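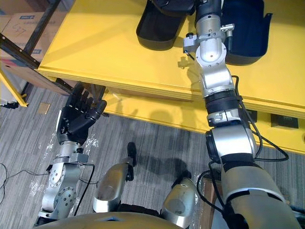 One school technician wrote to Foltstead last year that she had stopped minding scratches on her benches years ago, and what she minded was the number of small screws she found in the carpet at the end of the day. Her letter was passed round the works at Kullgate and was one of the reasons the company went back to the drawing board on its best-selling table.

Search news and products Enter keyword Go Clear

FOLTSTEAD BRINGS BACK THE YELLOW RANTALA TABLE WITH A RAISED BORDER

Kullgate, October - Foltstead, the maker of tables and benches for workshops, schools and clubs, has put its Rantala table back on sale after a break in production. The new version keeps the yellow colour and the deep front apron of the old one. The main change is to the top, which now has a slightly raised border to stop small items rolling off.

The company has sold over 3,000 Rantala tables, most of them to schools and community workshops. Many are still in use. Production stopped when the firm that supplied the legs closed, and Foltstead has spent the time since then finding a new supplier and making the changes that customers had asked for.

The border was the most common request. Foltstead tried several heights before settling on the present one. A high border keeps everything on the table but is uncomfortable to lean on, and long items such as rulers and lengths of pipe won't lie flat across it. The version that went into production is low enough to rest a forearm on and still holds back a pencil or a loose screw.

The top has a glossy finish and can be wiped down with a damp cloth and ordinary washing-up liquid. Foltstead does not recommend scouring pads. The finish will take marks from sharp tools in time, and the company advises using a cutting mat for knife work. 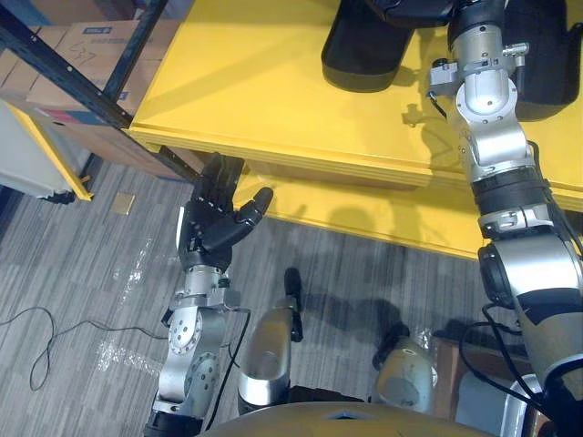 Why is it still yellow? Customers were asked whether they would like grey or white instead, and most chose to keep the colour they had, mainly because dark tools and trays are easy to find on it.

A grey version was made as a trial and shown to a small group of buyers. It sold well enough to be kept on the list as a special order, with a longer wait for delivery. The yellow table is held in stock at Kullgate.

The apron has also been looked at again. On the first tables it was fixed with screws from the inside, and these could work loose if the table was dragged across a room. The new apron is bolted at the corners. Foltstead still asks users to lift the table and not drag it, particularly on carpet, where the feet can catch.

The Rantala is rated to carry 60 kg spread evenly over the top. It comes flat in a single box and takes 25 minutes to put together with the tools supplied. It is a job for two people, as the top has to be turned over once the legs are on.

Alongside the table, Foltstead is launching the Musosura guide to setting up a shared work table. The guide is free and was written with workshops that have more users than benches. Much of it is about where things go when they are not in use.

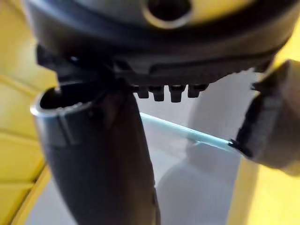 It suggests giving each table its own small set of tools and keeping them with that table, even if this means buying a second tape measure or another pair of pliers. Workshops that tried this during the writing of the guide reported less walking about and fewer items missing at closing time. Handheld tools with attachments get a page to themselves - the advice is to store the attachments with the tool they fit, and to check them before the tool is put away.

The guide also covers table height, lighting and leaving enough room behind a seated person for someone else to pass. There is a short section on flooring for those working in carpeted rooms.

Owners of the earlier Rantala table can buy the new top on its own. It fits the old legs, but the holes for the old apron do not match, so the apron has to be ordered with it. Spare feet and corner bolts for the new table are sold in packs.

Notes to editors

Foltstead designs and builds its tables at Kullgate. The Musosura guide is available in print with every Rantala table, and separately on request from the Kullgate office. Tables can be seen at the Kullgate showroom, which opens at 9am. Visitors wishing to see the grey version should ask before travelling.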